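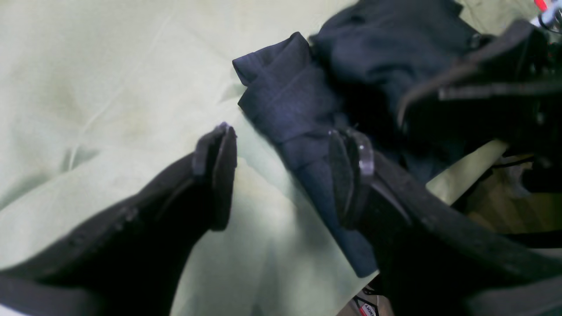
*초록 천 위에 구겨진 남색 천*

## Zokotow 합본, Bang 이벤트를 어디에 끼워 읽으시나요?

**밤샘정주행**

목요일에 드디어 Zokotow 합본이 도착했어요! 무려 952쪽짜리라 누워서는 못 읽고 책상에 앉아서 읽는 중인데, 지금 딱 Idar 행성 편 끝나는 데까지 왔거든요. 근데 여기서 좀 막혔어요.

Idar 편 마지막에 주인공이 왼손을 잃잖아요. 다음 장 넘기면 멀쩡하게 왼손으로 문을 열고 있어요. 처음엔 파본인 줄 알고 쪽수까지 확인했는데 빠진 데는 없더라고요. 검색해 보니까 그 사이에 Bang이라는 크로스오버가 있고, 손이 돌아오는 과정은 거기 나온다던데 합본에는 안 실려 있어요. 목차 뒤에 한 줄로 "Bang 참조" 이렇게만 써 있고 끝 ㅠㅠ

그래서 질문인데요, Bang을 여기서 끊고 먼저 읽는 게 나을까요, 합본 다 보고 나서 봐도 될까요? 스포는 Idar 편까지만 괜찮습니다.

---

**귤껍질**

끊고 보세요. 저는 연재 때 따라가면서 읽었는데 그때도 Bang이 먼저 나오고 본편이 이어졌어요. 본편 다음 호 첫 장면이 Bang 마지막 칸이랑 바로 붙어요. 대사도 이어지고요. 이걸 모르고 보면 왜 갑자기 다들 서로 존댓말을 쓰는지 이해가 안 될 겁니다.

다만 Bang 전체를 다 볼 필요는 없고 Zokotow가 나오는 건 7편뿐이에요. 나머지는 다른 팀 이야기라 건너뛰어도 줄거리 따라가는 데 문제없어요.

---

**종이냄새**

저는 반대요. 처음 읽는 분한테 Bang부터 시키는 건 좀 가혹하지 않나요? 등장인물이 쏟아지는데 소개가 하나도 없잖아요. 저도 누가 누군지 몰라서 두 번이나 덮었어요. 손이 왜 돌아왔는지는 본편 뒤쪽에서 회상으로 짧게 다시 나옵니다. 그것만 봐도 충분했어요, 저는.

그리고 솔직히 그 재생 설정 자체가 억지라서 자세히 볼수록 손해예요 ㅋㅋ Idar 편에서 그렇게 공들여 쌓은 걸 반 쪽 만에 물러 버리는데. 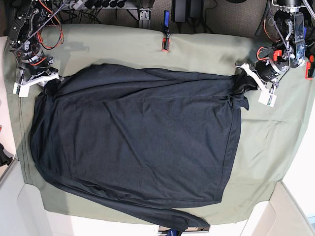 **귤껍질**

그 회상 장면은 나중에 고쳐 쓴 판본이잖아요. Bang에서는 본인이 대가를 알고 받아들이는데 회상에서는 그냥 누가 고쳐 준 걸로 나와요. 인물 성격이 완전히 달라지는 부분이라 회상만 보고 넘어가면 결말에서 왜 그런 선택을 하는지 납득이 안 돼요. "반 쪽 만에"라고 하신 것도 본편만 봐서 그런 거고요.

억지라는 건 저도 어느 정도 인정합니다. 그래도 원래 있던 이야기를 읽고 욕하는 게 맞다고 봐요.

---

**종이냄새**

Bang 다 읽었다니까요. 두 번 덮고 세 번째에 다 읽었습니다. 읽고 나서도 억지라고 생각해요. 대가라고 해 봤자 그 뒤로 한 번도 언급이 안 되는데 그게 무슨 대가예요.

---

**moss_k**

두 분 다 맞는 말씀인 듯. 한 번 언급되긴 해요, 60호에. 배경에 지나가는 대사라 놓치기 쉬운데, 합본에서는 말풍선 위치가 책등 쪽으로 먹혀서 거의 안 보입니다. 저도 낱권 갖고 있는 친구 걸로 보고 알았어요.

말 나온 김에 Dorketell판 제본 얘기 좀 해도 되나요. 펼침면 그림이 가운데에서 다 잘려 나가요. Idar 착륙 장면 그거 하나 보려고 샀는데 행성 절반이 접힌 데로 들어가 있어서 진짜 속상했어요.
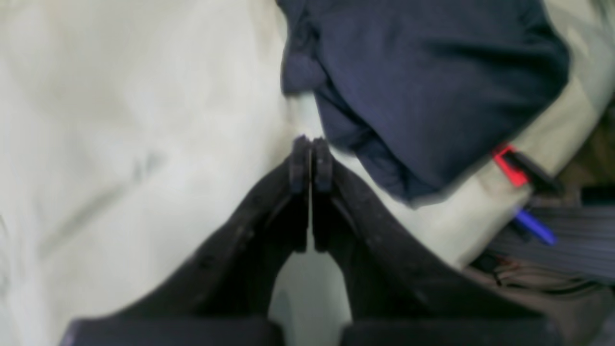 *남색 천 가장자리 바로 아래의 집게 끝*

---

**밤샘정주행**

헉 맞아요, 착륙 장면! 저도 책을 꾹꾹 눌러서 겨우 봤어요. 더 누르면 책등 갈라질 것 같아서 포기...

일단 의견이 갈리는 것 같은데, 7편 정도면 할 만해 보여서 Bang을 먼저 볼까 싶네요. 근데 그건 어디서 구하죠? Dorketell에서 따로 낸 게 있나요?

---

**헌책방순례중**

단행본으로 한 번 나왔는데 지금은 절판이에요. 초판을 1,000부쯤 찍었다고 들었는데 출처는 저도 모릅니다. 중고로 가끔 뜨긴 해요. 표지가 주황색인 게 완전판이고 회색은 앞부분만 있는 거니까 꼭 확인하세요. 저 회색 사고 한참 뒤에야 알았습니다... 마지막 장에 "계속"이라고 써 있는데 계속이 안 나와요.

전자책도 있긴 한데 번역이 달라요. 합본에서 "파수꾼"이라고 한 걸 전자책에서는 "문지기"라고 해서 처음엔 다른 캐릭터인 줄 알았어요. 같은 인물입니다.

---

**귤껍질**

오 번역 다른 건 몰랐네요. 개인적으로는 문지기가 더 좋아요. 하는 일이 진짜 문 여닫는 거니까 ㅋㅋ

---

**종이냄새**

그건 동의 못 함. 파수꾼이어야 뒤에 나오는 말장난이 살아요. 원글님 스포 때문에 자세히는 못 쓰겠고 끝까지 보시면 무슨 말인지 알 거예요.

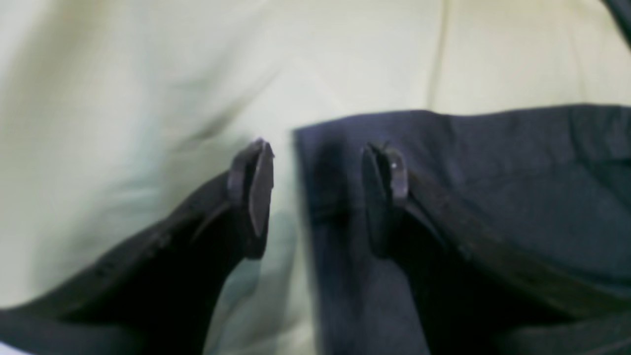
*두 손가락이 벌어진 검은 집게*

---

**moss_k**

저는 둘 다 별로예요. 원서 어감은 좀 더 하찮은 느낌인데 둘 다 너무 멋있게 옮겼어요. "문간 담당" 정도?

---

**귤껍질**

문간 담당 ㅋㅋㅋㅋ 진지한 장면에서 그 이름 나오면 못 참을 듯.

---

**밤샘정주행**

결국 전자책으로 Bang 세 편 봤어요! 존댓말 나오는 이유가 여기 있었네요. 종이냄새님 말씀대로 사람이 너무 많긴 해요. 모자 쓴 사람이 둘인데 자꾸 헷갈려요. 그래도 손 없는 상태로 Idar를 떠나는 장면은 좋았어요. 합본에 이걸 왜 안 넣었는지 모르겠네요. 몇 쪽 되지도 않던데.

나머지 마저 보고 합본으로 돌아갈게요. 60호 그 대사도 책 벌려서 찾아볼게요.

---

**종이냄새**

모자 둘은 끝까지 헷갈립니다. 장갑 색으로 구분하세요. 다 보시면 파수꾼이냐 문지기냐 투표하러 오시고요.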